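릴빌 검사센터 공개의 날 다녀온 이야기

지난 5월에 릴빌(Rilville) 검사센터 공개의 날에 다녀왔어요. 저는 병원 검체실에서 오래 일하다가 지금은 교육 쪽으로 옮긴 사람이라, 이런 데 초대받으면 일단 신나서 가방부터 쌉니다(남편은 쉬는 날에 왜 또 검체를 보러 가냐고 합니다). 이번에는 특히 검체 정리 작업에 로봇 팔을 들인 이야기를 해 준다고 해서 신청 메일을 받자마자 답장을 보냈어요. 한 회차에 최대 20명까지 받는다는데 다행히 오전 회차에 들어갔습니다.

도착하니 9시 조금 넘은 시간이었고, 접수대에서 명찰이랑 안내 책자를 나눠 줬어요. 책자 첫 장에 숫자가 크게 박혀 있더라고요. 하루에 들어오는 튜브가 1,821개. 제가 마지막으로 일하던 곳보다 훨씬 많은 양이라 그 숫자만 봐도 손목이 시큰했습니다. 해 본 분은 아실 거예요, 튜브를 집어서 라벨 보고, 랙에 꽂고, 다시 뽑아서 다른 랙에 꽂고. 하나하나는 정말 별것 아닌데 오후 네 시쯤 되면 엄지 밑이 뻐근해지죠.

안내는 플로렌시아 비얄바 씨가 맡았는데, 접수 파트를 이끄는 분이에요. 말이 빠르고 웃음이 많아서 금방 분위기가 풀렸습니다. 처음 본 건 하역장이었어요. 배송 상자가 들어오는 문, 온도 기록지를 확인하는 자리, 상자를 여는 자리까지 쭉 걸으면서 설명을 들었는데, 사실 제 마음은 벌써 로봇 팔 방에 가 있었습니다. 그래도 하역장에서 하나 배운 게 있어요. 예전에는 상자를 여는 사람과 튜브를 꽂는 사람이 같았는데, 지금은 자리를 나눠서 상자 쪽은 오전에만 몰아서 한대요. 로봇 때문에 바뀐 거냐고 물었더니 순서가 반대라고 하더라고요. 자리를 먼저 나눴고, 나눠 놓고 보니 어느 부분을 기계에 맡길지가 보였다고요. 이건 수첩에 크게 적어 왔습니다.

복도를 따라 조금 더 들어가면 시험 작업 방이 나옵니다. 본 라인에 넣기 전에 동작을 익히고 고치는 곳이에요. 저는 은근히 유리벽 너머의 거대한 장비를 상상했는데, 그냥 벽에 붙은 밝은 색 테이블이더라고요. 여기서 쓰는 프로그램 이름이 잘키스(Zarkis)인데, 직원들은 다들 "잘키"라고 줄여 불러요. 처음엔 사람 이름인 줄 알았습니다. 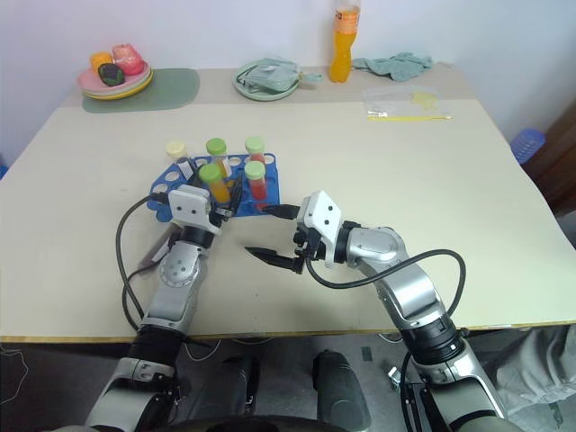 제가 제일 궁금했던 건 집는 힘이었어요. 튜브는 뚜껑 쪽을 잡느냐 몸통을 잡느냐에 따라 느낌이 전혀 다르고, 기울어진 걸 잡을 때는 사람도 한 번씩 멈칫하거든요. 신입 때 선배가 제일 많이 한 잔소리가 "손가락에 힘 빼"였고요. 그래서 왼팔의 검은 손가락 사이에 주황색 내용물이 든 초록 뚜껑 튜브가 비스듬히 들어가 있는 걸 보고 저도 모르게 몸을 앞으로 숙였습니다. 손가락 끝이 뾰족해서 빽빽한 랙에서도 옆 튜브 사이로 들어갈 틈이 있겠다 싶더라고요. 사람 손은 그게 안 되잖아요. 저는 늘 옆 튜브를 같이 건드려서 새끼손가락으로 막아 가며 뽑았는데!

옆에서 같이 보던 폴커 프뢸리히 씨는 시험 작업을 담당하는 엔지니어였어요. 제가 힘 조절 이야기를 꺼내니까 반가워하면서, 엔지니어들이 처음에 잡은 값은 현장 사람들이 보기에 너무 셌다고 합니다. 그래서 접수 파트 직원들이 한 명씩 와서 직접 튜브를 집어 보이고, 어디를 어떻게 잡는지 말로 설명해 줬대요. 그 기록이 13쪽짜리 문서로 남아 있는데, 제목이 "우리가 튜브를 잡는 법"입니다. 너무 좋지 않나요? 복사본을 얻고 싶다고 했더니 내부 문서라 안 된다고 해서 아쉬웠어요. 몇 줄만 보여 주셨는데, 라벨이 엄지 쪽으로 오게 잡는다는 내용이 있었고 그 밑에 누가 손글씨로 "왼손잡이는 반대!"라고 써 놨더라고요.

피델 가에테 씨 이야기도 꼭 쓰고 싶어요. 접수 파트에서 가장 오래 일한 분인데, 로봇 팔이 들어온다고 했을 때 제일 먼저 반대했다고 본인 입으로 말씀하셨습니다. 일자리가 걱정됐던 것도 있지만 그보다 화가 났던 건 설명회가 딱 한 번이었고 그것도 점심시간이었다는 점이래요(이 대목에서 방문객들이 다 같이 고개를 끄덕였어요). 결국 센터가 설명회를 다시 열었고, 그때 나온 약속이 로봇이 맡는 작업 때문에 자리를 줄이지 않는다는 것과 근무표를 바꾸려면 한 달 전에 알린다는 것이었답니다. 종이에 적어서 휴게실에 붙여 놨다고 하셔서 나중에 쉬는 시간에 가서 봤더니 정말 붙어 있었어요. 커피 얼룩까지 있는 걸 보니 다들 그 앞에서 커피를 마시나 봐요.

그럼 지금 가에테 씨는 무슨 일을 하느냐. 예외 검체를 봅니다. 라벨이 접혔거나, 뚜껑이 안 맞거나, 의뢰서랑 이름이 다르거나 하는 것들이요. 예전에는 이런 게 나오면 옆에 밀어 두고 하루 끝에 몰아서 처리했는데 지금은 나오는 대로 바로 본다고 합니다. 본인 표현으로는 "손은 편해졌고 머리는 더 피곤하다"고요. 저는 이 말이 그날 들은 것 중에 제일 믿음직했어요. 발표 자료에는 '부담 경감'이라고만 되어 있었거든요. 전화 업무도 늘었대요. 의뢰한 병원에 직접 전화해서 확인해야 하는데, 원래 전화를 싫어하는 직원은 그게 꽤 힘들다고 합니다. 튜브 꽂던 시절이 그립다는 동료도 있다고 하고요. 저도 그 마음은 알아요. 라디오 틀어 놓고 멍하니 손만 움직이는 오후가 가끔은 쉬는 시간 같았으니까요.

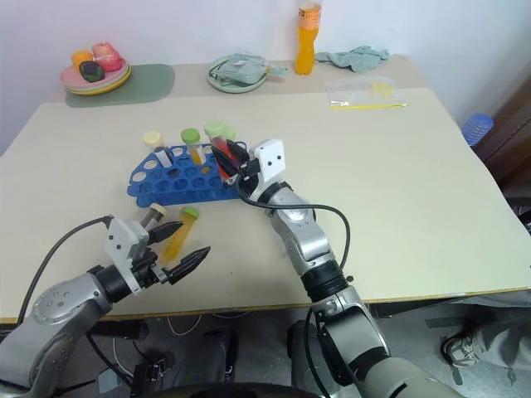 두 팔을 같이 쓰는 문제를 놓고는 방문객들 사이에 말이 제법 오갔어요. 저랑 같은 회차였던 야라 오베이다트 씨는 다른 지역 검사실에서 배치 계획을 짜는 분인데, 팔 하나로 빠르게 돌리는 게 낫지 않냐고 물었습니다. 프뢸리히 씨 답은, 사람이 두 손으로 하던 일을 그대로 옮겨 보려면 두 팔이 있어야 어디서 막히는지가 보인다는 거였어요. 저는 듣고 나서 다시 테이블을 봤습니다. 한쪽 팔은 빨간 내용물이 든 튜브를 랙 오른쪽 끝 위에서 기울여 잡고 있고, 다른 팔은 테이블에 누워 있는 튜브 두 개 바로 위에 손가락을 벌리고 있고요. 누워 있는 튜브라니, 저한테는 제일 귀찮은 상대였어요. 굴러가기도 하고, 집어도 각도가 안 맞아서 손목을 한 번 더 돌려야 하니까요. 그러니 그런 걸 연습시키는 건 백번 찬성입니다. 오베이다트 씨는 그래도 속도 자료를 보고 싶다며 끝까지 물고 늘어졌는데, 점심 먹으면서도 그 이야기를 계속해서 저까지 궁금해졌어요.

점심은 구내식당에서 줬습니다. 콩 수프랑 빵이었는데 수프가 진짜 맛있었어요. 식당 이야기를 왜 하냐면, 여기서 발렌티나 부스토스 씨를 만났거든요. 들어온 지 얼마 안 된 분인데 처음부터 로봇 팔이랑 같이 일을 배운 세대예요. 저는 당연히 이런 분은 불만이 없을 줄 알았는데 오히려 걱정을 하더라고요. 손으로 하는 분류를 충분히 안 해 봐서 장비가 멈추는 날이 무섭대요. 그래서 부스토스 씨가 건의한 게 손 작업의 날입니다. 한 달에 한 번, 그날은 팔을 끄고 전부 사람 손으로 한다고 해요. 지난번 손 작업의 날에는 오전에만 479개를 꽂았다고 자랑하면서 손바닥을 보여 주는데, 저도 모르게 박수를 쳤습니다. 가에테 씨가 그날만큼은 선생님이 된다고 하고요.

오후에는 레타말(Retamal) 쪽에서 온 분들이 본 라인을 설명했어요. 레타말은 장비 설치와 점검을 맡은 회사인데, 솔직히 이 시간은 조금 길었습니다. 점검 주기 표가 화면에 계속 나오고 글씨가 작아서 뒷줄에서는 거의 안 보였어요. 다음에는 종이로 나눠 주시면 좋겠습니다. 그래도 비상 정지를 누가 누를 수 있느냐 하는 이야기는 재미있었어요. 여기는 직급 상관없이 누구든 누를 수 있고, 눌렀다고 이유서를 쓰지는 않는대요. 처음에는 이유서가 있었는데 그랬더니 다들 안 누르고 참더랍니다. 참다가 튜브 깨지면 그게 더 큰일이죠.

질문 시간에 저는 소음이랑 서 있는 시간에 대해 물어봤어요. 서 있는 시간은 줄었다고 하고, 대신 화면 보는 시간이 늘어서 눈이 아프다는 의견이 많다고 합니다. 의자도 새로 바꿨다는데 높이 조절이 뻑뻑하다는 불평을 세 번은 들은 것 같아요. 로봇 예산은 나오는데 의자 예산은 안 나온다고 누가 뒤에서 말해서 다들 웃었고, 비얄바 씨는 웃으면서도 수첩에 뭔가를 적더라고요. 의자였으면 좋겠습니다. 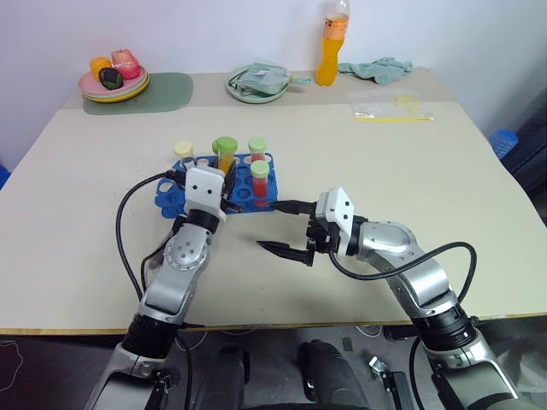
그리고 릴텐(Lilten) 이야기를 빼먹을 뻔했네요. 릴텐은 이 센터의 직원 재교육 과정 이름인데, 제가 교육 쪽에 있다 보니 여기에 관심이 제일 많았어요. 원하는 사람이 근무 시간 안에 듣는 과정이고, 팔의 동작을 멈추고 다시 시작하는 법부터 시작해서 나중에는 작업 순서를 직접 고쳐 보는 데까지 간다고 합니다. 근무 시간 안에, 이게 저한테는 핵심이에요. 저희 쪽 과정은 퇴근 후에 열어서 늘 반쯤 졸고 계시거든요. 다만 야간조는 시간을 맞추기가 어려워서 아직 거의 못 듣고 있대요. 야간조용 과정을 언제 여는지 물었더니 확답은 못 들었습니다.

끝나고 가에테 씨가 정문까지 같이 걸어 나와 주셨어요. 처음에 그렇게 반대하셨는데 지금은 어떠시냐고 물었더니, 한참 생각하다가 팔은 괜찮은데 설명회는 아직도 점심시간에 잡힌다고 하시더라고요. 둘이 한참 웃었습니다.

가실 분들을 위해 몇 가지만 적어 둘게요. 공개의 날은 오전 회차가 나아요. 오후 회차는 본 라인 설명부터 시작해서 시험 작업 방에 있을 시간이 짧다고 들었습니다. 신발은 발등까지 덮는 걸로 신고 가세요, 샌들 신고 오신 분이 하역장에 못 들어갔어요. 주차장은 건물 뒤쪽인데 표지판이 잘 안 보여서 저는 한 바퀴를 더 돌았고요. 그리고 점심에 콩 수프가 나오면 꼭 두 그릇 드세요!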